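Cadeira de escritório Potitz: a minha opinião depois de um inverno

Comprei a cadeira Potitz em junho, na loja Doltero, depois de comparar três modelos. Trabalho em casa como tradutor e passo muitas horas sentado, por isso a escolha foi para mim um assunto sério. Antes tinha uma Sakai, que era bonita, mas me deixava com dores nas costas.

A montagem demorou mais do que promete o folheto. As instruções têm desenhos pequenos e a chave que vem na caixa é de má qualidade. Usei a minha própria chave e correu melhor. 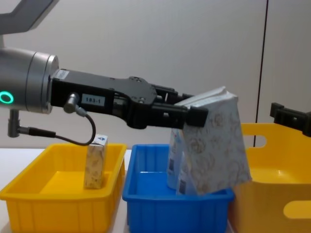

Salamatu Alhassan respondeu que a chave dela também se dobrou no segundo parafuso, e que a loja lhe mandou outra sem custos, mas só depois de ela telefonar duas vezes. Aconselha a não apertar os braços antes de ter o encosto no lugar.

Segui este conselho quando tive de desmontar tudo para mudar de casa, e confirmo que é mais fácil assim. O assento é firme. Nos primeiros dias pareceu-me duro demais, depois habituei-me. O tecido não aquece muito e limpa-se com um pano húmido.

O apoio lombar regula-se em cinco posições, 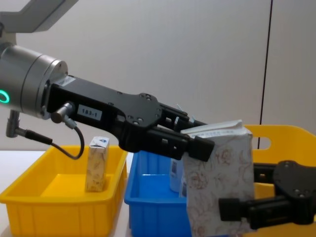 e eu uso quase sempre a terceira. A alavanca da altura funciona bem, embora faça um ruído seco quando se baixa a cadeira depressa. As rodas são o ponto fraco: no chão de madeira deslizam demasiado, e acabei por comprar um tapete Kikisus.

Os braços sobem e descem, mas não rodam. Para quem escreve muito, isto pode ser um defeito.

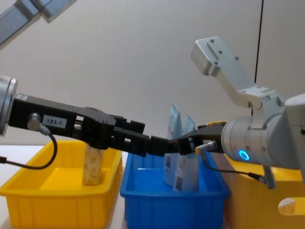
Preço e garantia

A garantia é de cinco anos para a estrutura e de três para o tecido. Pelo preço que paguei, esperava rodas melhores. Mesmo assim, voltava a comprar a mesma cadeira, na cor cinzenta.

Ubaldo Russo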